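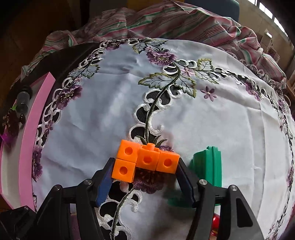

Linking Cubes in orange, four joined, on the good tablecloth.

Brurko Linking Cubes
Classroom and kitchen-table maths, sold loose by the bag or by the tub

Every household that has ever owned linking cubes owns them still. They live in the couch, in the glovebox, in the lint filter, and one lives permanently in the toe of a gumboot. We can't fix that. What we can do is sell you cubes that still click together when they're finally fished out, in a colour you'll spot before you step on it.

Orange is our best seller by a fair margin. Teachers say it shows up well on a mat. Parents say it shows up well under a fridge.

How they go together
A peg on one cube goes into a round recess on the next. Push until it clicks. Because the recesses are on the sides as well, your row can turn a corner, and it will, usually at the exact moment you've explained that we're making a nice straight tower. Four cubes with a bend in them is a perfectly respectable shape and has kept more than one Year 2 group busy until the lunch bell. Turn it over, stand it on its end, ask whether it's still the same shape. Then get out of the way of the argument.

The fit is firm when new. Small hands may need a twist as well as a pull for the first week or two. After that they loosen to what our tester Adesuwa Jibrin calls "biscuit-tin tightness", and they stay there for years. Please don't use teeth. We know you will.

What people do with them
Counting, obviously. Patterns, once a second colour turns up. Measuring the dog. Number bonds to ten, where you snap a stick behind your back and the child works out what's missing (the child will be faster than you by about the third go). Older kids can draw a shape from the front, the top and the side, then hand the drawing to a mate and see what comes back. What comes back is rarely the shape.

They also do well as game tokens, since your own went missing from the box years ago, and as a doorstop for a very light door.

Colours
Orange, red, green, purple, dark blue and a yellow we've been asked to describe as "cheerful". Mixed tubs get an even spread. Single-colour bags are for people replacing what the vacuum took, or people who have strong feelings about orange. Both are welcome.

Sizes and quantities
Starter bag: enough for one child and one adult who says they're only helping.
Table tub: for a group sharing, with a lid that fits properly.
School crate: 2700 cubes, in lidded trays. It's heavy. Get someone from the office to sign for it and someone from PE to lift it.

Cleaning
Warm soapy water in a bucket, a good swish, then spread them on a tea towel to drain with the pegs facing up. Water sits in the recesses if you leave them joined, so pull them apart first. They'll go in the dishwasher in a mesh bag on the top rack. Without the mesh bag they'll go in the dishwasher too, and you'll be buying a new filter. Texta comes off with a dab of metho. Glitter glue is yours to keep.

Storage
Our Nimari drawstring sack opens out flat into a play mat and pulls up again with everything inside, which is the closest thing we sell to magic. It's sized for the table tub. The school crate will not fit in it, and Iolo Maddocks in our warehouse would like people to stop ringing to ask.

Goes well with
Satti shape cards: 23 cards with a cube shape to copy on one side and the same shape from another angle on the back. The last few are mean.
Wedano ten-frame trays: hold a row of cubes still while you talk about them.

Safety
Not for children under three. The cubes are small parts and they're a very appealing size for a nostril. Check them over each term and bin any with a cracked peg.

Delivery and returns
Orders in before noon go out the same day. Metro addresses generally take 2 business days, and regional addresses take 7. November is slow because every school in the country remembers its leftover budget at once, so get in early if you need a crate before the break.

Unopened tubs can come back for a refund. Opened tubs can come back too, as long as the count's right. We weigh them. Almost none of them are right, and a surprising number contain somebody's Lego.

Short a cube or two out of a new tub? Send us a note with the colour and we'll post replacements free. Give the couch a go first, though.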